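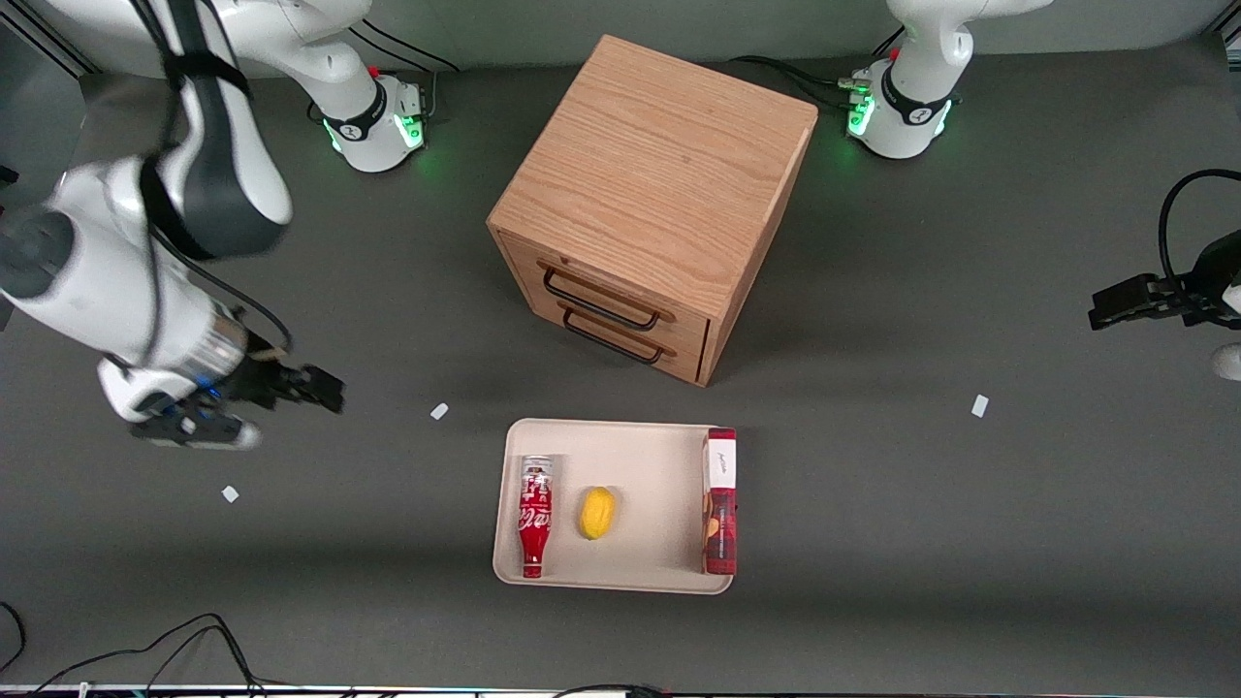

Green lights at the base, a small blue one at the wrist.

How to write a standby schedule for your home office

Most home offices never go to sleep. The monitor goes dark, the printer mutters to itself every few hours, and a dozen little lights keep glowing through the night like a very dull airport. A standby schedule is a one-page list of what stays on, what goes off and when. It takes an evening to write and about a week to stop resenting.

What you need

A plug-in power meter, a pencil, sticky labels and one or two switched power strips. My meter is a Fullen, bought because it was the cheapest with a screen I could read while lying under a desk. Make sure yours shows watts and can add up use over time.

Step 1: Walk the room in the dark

Do this at 10 p.m. with the lights off. Every glow is a suspect. Write down each device and the color of its light, but don't read too much into the color. Green on my printer means ready. Green on my old speakers means they have power and would like some company.

Check behind the furniture too. I found a phone charger back there that had been faithfully charging the carpet.

Step 2: Measure

Plug each device into the meter and leave it idle for a while. Some things settle down after a few minutes and some wake up at odd times to check for updates, so an overnight reading beats a quick glance. Write the number on a label and stick it on the cord.

My 14 devices came to 198 watts with everything on and me not even in the room. The worst was a Wanyama amplifier I hadn't listened to since March.

Step 3: Sort into two piles

Pile one is anything that has to stay on: the router, a backup drive that runs overnight, anything medical or to do with security. Pile two is the rest. You will want a third pile called "maybe." Resist it. Mine had the amplifier in it for a month.

Step 4: Group by strip

Put pile two on its own switched strip, somewhere you can reach without kneeling. Read the rating on the strip before you load it, and don't plug one strip into another. Heaters and laser printers go straight into the wall.

Computers and drives need to be shut down properly first. Inkjets should be turned off with their own button so they can park the print head. Skip that and you'll be buying ink, and the ink costs more than the electricity ever did.

Step 5: Write it down

Keep it short. Mine reads:

6 p.m. - shut down computer, printer off at button
6:10 p.m. - strip off
8 a.m. - strip on, make coffee, pretend to check email

Tape it where you can see it from the door. Timers are fine for lamps and speakers, less so for anything that might be halfway through saving your work.

Step 6: Check again after a month

Repeat the walk in the dark. New lights will have appeared, usually mine.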